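Skernik Printed Table Cover
Sold by Grendgate Home Textiles

Product details
Material: cotton, plain weave
Weight: 200 g per square meter
Size: 235 cm long, rectangular
Pattern: gray botanical drawings and soft orange flowers on white
Edges: hemmed on all sides
Sold: singly or in packs of 2

The Skernik cover is a washable cloth for tables that get used for more than meals. Many of our customers put it on a work table or a spare table in the laundry room and leave it there for sorting and folding. The fabric is heavy enough to stay put when you pull a shirt across it, and it can come off and go in the wash with everything else.

The print is on a white ground, so most colored clothes stand out clearly against it. Light blue and turquoise are easy to see. White socks and undershirts are harder to pick out, and if you mostly fold whites we would suggest the Horgan cover, which has the same weave in a solid dark gray. 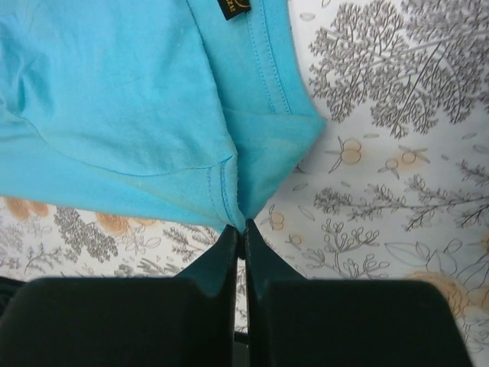

Can I iron a T-shirt directly on the cover?
We don't recommend it. The cover has no padding and no heat-resistant layer, and the heat will go through to the table. Use an ironing board, or put an ironing blanket on top of the cover first.

Folding on the cover
Lay the shirt face down with the hem toward you. Smooth it out from the middle to the sides with your palms. Fold one side in to about the middle of the shoulder, lay the sleeve back along the fold, then do the same on the other side. Fold up from the hem in halves or thirds, depending on how deep your drawer is.

Double-stitched hems tend to curl after drying. Pull the hem straight between both hands before you start, and the finished fold will sit flatter. Side seams that have twisted in the wash can be lined up the same way - hold the shirt at the underarm and at the hem and give it a short tug.

Soft fabrics with a bit of nap will hold a crease less well than a smooth cotton. Fold those loosely and put them on top of the pile.

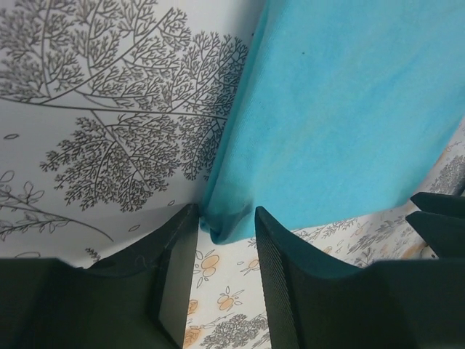
Thicker items such as sweatshirts and bath towels can go straight into a basket or onto a shelf. If you stack them on the table, keep the pile back from the edge, as a heavy pile can drag the cover with it when it tips. The Prondetden clips hold the cover to any table top up to 2 inches thick and are sold separately.

Care
Machine wash warm with similar colors. Do not bleach. Tumble dry low or hang to dry. Iron on the reverse side while slightly damp. Expect a small amount of shrinkage in the first wash - the stated length is measured before washing. Lint from new towels will show on the darker parts of the print and can be removed with a lint roller.

Shipping and returns
The cover ships folded in a paper sleeve. Unwashed covers can be returned within the period shown on your packing slip. Please include the sleeve. Clips can be returned only if the packet is unopened.

Product questions: Kamran Minhas, Grendgate customer desk
Page updated July 27, 2018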